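Back at the bench

I cleared the bench properly in September, for the first time in over a year. It had filled up the way flat surfaces do. There were two half-finished bracelets under a pile of bank letters, a jar of jump rings with no lid, and the bead tray I'd been looking for since I moved down from Pilham.

What pushed me into it was an order from Shaimaa Erraji, who runs the Saturday-style craft table at our library and wanted some simple wire pieces to show beginners. Nothing fancy. Rings, small hoops, a bit of twisted wire, things a person could make in an evening and take home. I said yes and then had to find the tools.

The first job was the surface. I used to work straight onto the table and it was a mistake. Small parts roll, you can't see copper against a beige top in poor light, and every slip of the pliers leaves a mark. I've worked on a green board for a good while now and I wouldn't go back. The pale green is easy on the eyes and warm metal shows up on it straight away.
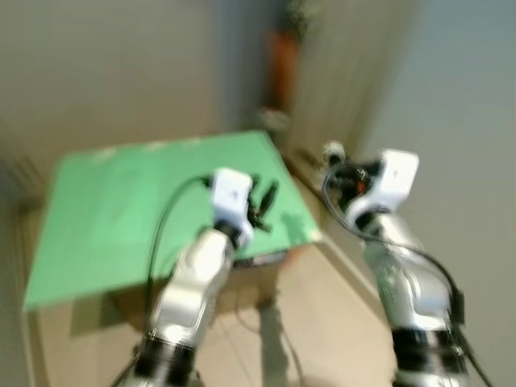 The green board on the beige table.

Lambros Economou, who taught the evening class I did years ago, had his students work on old tea towels. He said if you dropped a ring it stayed where it fell. He was right about that, but the towel catches on cut wire ends and I spent more time unpicking threads than making anything. A flat board suits me better. I wipe it down with a damp cloth before I start and again when I pack up.

I keep my wire by colour and then by thickness, in drawers. They were sorted by the time I finished, although it took until nearly 11 at night. Two coils had no label at all. I've put those aside for practice pieces, as I can't match them to anything when they run out.

My system for the finished bits is a notebook and a lot of small bags. The hoops for the library are in the bag marked 688 and the twisted lengths are in 705. Those numbers only mean something to me. They follow on from the page numbers in the old order book, and I've never had the energy to start again from one.

Thin rings are the fiddly part of all this. If you grip one across the flat it's fine, but hold it on edge and you find out how little metal there is to hold on to. Squeeze too hard with ordinary pliers and you get an oval, and getting it back to round takes longer than making a new one. I wrap the jaws of mine with tape when I'm doing the fine ones. Warrick Kereama gave me a pair with nylon jaws from Stollik and they do the job too, though the handles are a bit long for my hands.
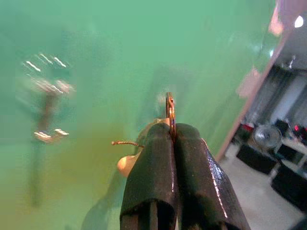

Thin ring on edge, with a short bit of twisted wire beside it.

For the twisted pieces I fold a length of wire in half, hook the fold over a nail and turn the ends together with a pin vise. Keep the tension even and don't rush the last few turns. If it kinks, I usually leave it. Elvira Lozano likes hers perfectly regular and will bin anything that isn't, but I think a bit of a kink looks all right on a plain ring.

I made 20 hoops for Shaimaa in the end and kept back the ones I wasn't happy with. I still need to write out the instruction sheet, and I'm low on the thinner copper, so I'll have to put in an order with Verari before I start on earrings.

The lid for the jump ring jar is still missing. For now it's got a bit of cling wrap and a rubber band over the top.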